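Flostov Facilities Forum > Supplies and Break Areas > Color-coded paper cups at sample and toiletry stations

Posted by e_heitmann, July 2, 2019

Members are asked to comment on the following proposal before it is submitted to the Ambrose office. At present, guest washrooms on both floors are supplied with small bottles placed directly on the counter. Under the proposal, each station would receive 2 paper cups, one gray and one yellow-green. The yellow-green cup would hold small bottles. The gray cup would remain empty for the guest's own use.

The cups would be set side by side toward the back of the surface, with the front left clear.
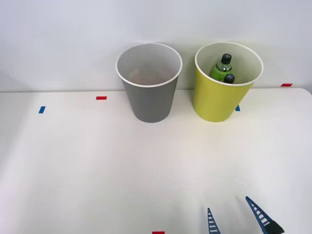
What should be done with a yellow-green cup when its bottles are replaced?

The cup should be discarded along with the used bottles and a new one set out. Paper cups should not be rinsed and returned to service.

Eckhard Heitmann
Supplies Coordination

Reply by pakance_stores

The stores department supports the use of two colors. Our concern is quantity. We currently hold 1,583 paper cups in mixed colors, and the Fudska order form does not allow colors to be specified below 300 per case. Please confirm whether existing stock is to be used first.

Reply by MLindqvist

I must register an objection. A paper cup is a light container, and a bottle that leans against one side may tip it over, particularly if a guest removes one bottle and leaves the other. A shallow tray would be more stable and would not require regular replacement. I would also note that a guest may reasonably take either cup for drinking.

Reply by e_heitmann

Existing stock may be used first, provided that the two cups at any one station differ in color. On the matter of stability, the bottles under consideration are small, and the trays purchased in February were withdrawn after complaints about residue.

Reply by MLindqvist

The complaints concerned cleaning frequency. They did not concern the trays. My objection stands, and I request that it be included with the submission.

Reply by nightdesk2

The night desk has no preference regarding color. We do request that the bottles be placed with their caps up, so that staff can remove them without handling the rim of the cup.

Reply by e_heitmann

Both requests are noted. The objection will be attached in full, and the instruction regarding caps will be added to the station sheet.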